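Folding talk with Safta Iordache

Typing this up fast, the recorder died partway so a few of these are from my notes. Safta Iordache folded clothes for a living at Grunska, first in the stockroom, then out on the floor, and now she teaches other people to do it in Dutley. Two hours a class. Bring your own laundry. I went in December with a bag of my own and came home with the same bag at half the size, so I guess that's my review.

First question, the obvious one. Does it matter?

"Depends what you mean by matter," she said. "Will anybody get hurt if your T-shirts are in a ball? No. Will you wear the same four shirts all year? Probably yes. They're the ones on top."

She grew up with a mother who ironed sheets. Hated it. Didn't fold a thing from the day she moved out until Grunska hired her, and then she had to learn it all in a morning from a supervisor who unfolded anything with a crooked collar. "Just shook it out. Didn't say a word. You picked it up and started again."

How many times?

"I counted one shift, out of spite. 212 pieces. That's what I folded, not what stayed folded. Customers come through like weather."

We got onto surfaces pretty quick. She has opinions. Beds are bad, too soft and too wide, you end up on your knees chasing sleeves. Carpet, forget it. She wants something hard and smooth, at hip height if you can get it, and nothing else on it. Kitchen counter is fine if it's clean. "People ask me what board to buy. Don't buy a board. You have a table."

And length? My problem is anything long. Robes, big towels, that kind of thing.

"Long is everybody's problem."

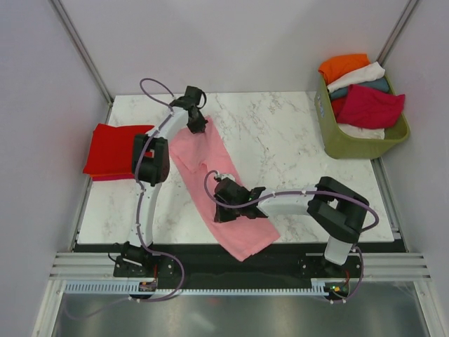 Long pieces go wrong at the start, according to Safta, long before you get to any actual folding. Most people drop the thing down any which way and begin at whatever corner is closest. She'd have you spend the first few seconds only on getting it straight. Look at the pink one: it's lying on the diagonal, the top part is doubled over on itself and uneven, and the bottom end hangs down past the front edge of the table. "See that, the end that's over the side, that has weight," she said. "It pulls. You fix the top, the bottom slides, you fix the bottom, now your top is crooked. So bring it all up on the table first. Turn it so it runs side to side. Then fold." I asked what if the table's too short for it. "Then one fold in half in the air and lay it down already halved. But most tables aren't too short, people just stand it the wrong way round."

Turn it sideways. I have been an adult for a long time and had never thought of it.

Next thing she does is smooth. Palms flat, middle to the edges, never edge to middle. She doesn't care about every little crease and says beginners get stuck here. "You're not ironing. You're looking for the big ones, a whole layer turned under. A small wrinkle will stay a small wrinkle. A flap you missed makes a lump and the lump goes up through the whole stack."

Then thirds, mostly. She's a thirds person. Halves make a fat edge on one side, she says, and the pile leans. Sweaters she does in halves anyway and couldn't tell me why. "Habit. Nikau does thirds on sweaters and his look better, don't print that." (She said I could print it.)

Nikau is Nikau Wihongi, who teaches the other evening class. The two of them disagree on a lot. He rolls. She won't roll anything but socks and maybe leggings. He sorts by person first and she sorts by type first, then by person, and they've apparantly argued about this in front of students.

"He's right if you live with a family," she said. "I live alone. I don't need a pile for me."

What about color?

"Color is for your eyes. It's nice. I do keep the reds together, but that's from washing them together, they come out of the machine already a group so why break them up." Finished stuff goes to the left for her, stuff waiting goes to the far right. She's right handed and says it's the same for lefties, whatever side you like, only don't switch halfway. And the finished pile doesn't get used as a place to put things down. Phone, mug, none of it.

I told her I usually fold out of the basket and back into the same basket. She actually closed her eyes.

"So you have folded on top of not folded."

Yes.

"And then you need a thing from the bottom."

Yes.

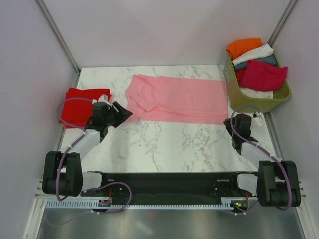

She let me off after that. Everybody does it, she said, and the cure is pretty dull, the container for waiting clothes only empties, it never gets anything put back. When it's empty you can carry the finished stack in it if you want, but not before. She'd also like people to use a smaller one. A big hamper looks like a whole afternoon and you walk past it. Something you could get through while the rice cooks is better. She has a student, Youssra Alaoui, who does one small bin each night at 9:30 and then quits, even if there's more in the dryer. "She is my best student and she does the least per day."

Speed. I wanted to know if she's still fast.

"Fast enough. Around 158 things in an afternoon if it's mixed, if someone else does the fitted sheets."

So fitted sheets. She can do them, she'll show you if you ask, it's corners into corners and then you lie to yourself about the rest. At home she puts hers straight back on the bed from the dryer. One set. No folding.

Other bits that didn't fit anywhere:

Don't fold warm fleece, wait for it to cool, it takes the crease in a bad spot.

Hoods get folded down onto the back before anything else. Sleeves after.

Thin straps, tuck them in under the top layer or they'll grab the next thing in the drawer.

If a piece is mostly right and one corner sticks out, leave it. She was firm on this. Opening it back up costs you more than the corner does. I said that's not what the supervisor at Grunska would say and she laughed for a while.

"No. But she isn't in my drawer."

Classes start up again after the holidays, same room in Dutley, evenings. Nikau has the beginers, Safta has everyone who's already been through it once and slid back. I'm in hers. My towels are still on the chair.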